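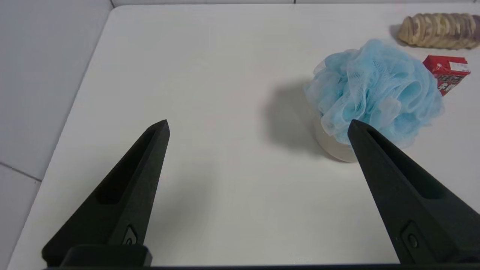
What does the planner do when two objects are touching?
It treats them as one obstacle until the segmenter splits them with enough confidence, and then it plans a grasp for the one on top.

Ratari grasp software, release 3: gallery
September 5, 2023
Posted by the Ratari tools group

This page collects notes on release 3 of the Ratari grasp stack, with the wrist camera view at the top. The stack has a perception node, a grasp planner, a motion planner and a small replay tool. All of it runs on the Furnden workstation, with the controller on its own machine.

The wrist view shows a blue mesh bath pouf on top of a small pale container, with a red carton next to it and both fingers spread wide. Mesh is hard for the depth filter. Some of the returns come from the netting and some from whatever is behind it, so the point cloud has a fuzzy edge.

Release 3 handles this with a mask that comes from color first and depth second. The old order is still there if you set depth_first in the config file. We left it in for people with shiny parts, where color does worse.

The fingers are always in view at the bottom of the wrist camera. The perception node masks them out using the joint reading and the finger model. If you change fingertips, load the new model before you calibrate, or the planner will see its own fingers as an obstacle and refuse to close.

Shadows on a white table used to come through as thin flat objects. The height check now drops anything under 3 mm. Paper and cards get dropped too, so turn the check off for those.

Our test set has 1,006 recorded wrist views. Each one can be opened in the replay tool and stepped through node by node. A grasp candidate needs a score of 85 or better before the motion planner will look at it. Lower ones are still written to the log.

Known problems: the replay tool loses its window layout on restart, and the Karppinen driver needs to be started before the perception node. Both are on the list for the December release.

Recent items
Release 2 gallery
Setting up the Karppinen driver
Finger models and how to load them
Clutenlow bin tests: config files
Replay tool keyboard shortcuts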